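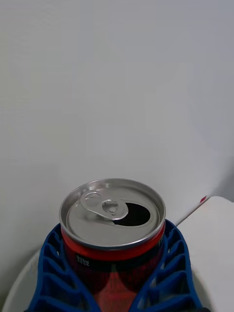 How to Sort Beverage Containers for Collection

Residents and office tenants in the Rustad service area may place empty beverage containers out for collection every second week. Please follow the steps below.

1. Empty each container fully. Liquid left in a can or bottle will spill in the truck and soil the paper carried in the next bay.

2. Rinse with a small amount of cold water. Soap is not required.

3. Leave pull tabs attached. Loose tabs fall through the sorting screens at the Bimar facility and cannot be recovered.

4. Do not crush cans. The sorting line identifies containers by shape, and flattened cans are often sent to the wrong bale.

5. Keep metal and plastic apart. Any two bins of different colors may be used indoors, provided that everyone in the household or office knows which is which.

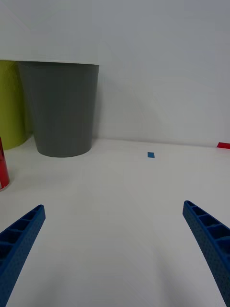 6. Transfer the contents to the outdoor cart by 8 p.m. on the evening before collection. Carts must not weigh more than 235 pounds when full.

Offices and Shared Buildings

Buildings that set out more than 400 containers per collection must register for a separate pickup. Forms are available at the Jolance Street office and must be renewed each December. Registered buildings receive a second cart at no charge.

Aerosol cans, paint cans and batteries are not accepted under this program.

Related pages
Holiday collection schedule
Replacing a damaged cart
Glass drop-off at Modow Park
Yard waste: what is accepted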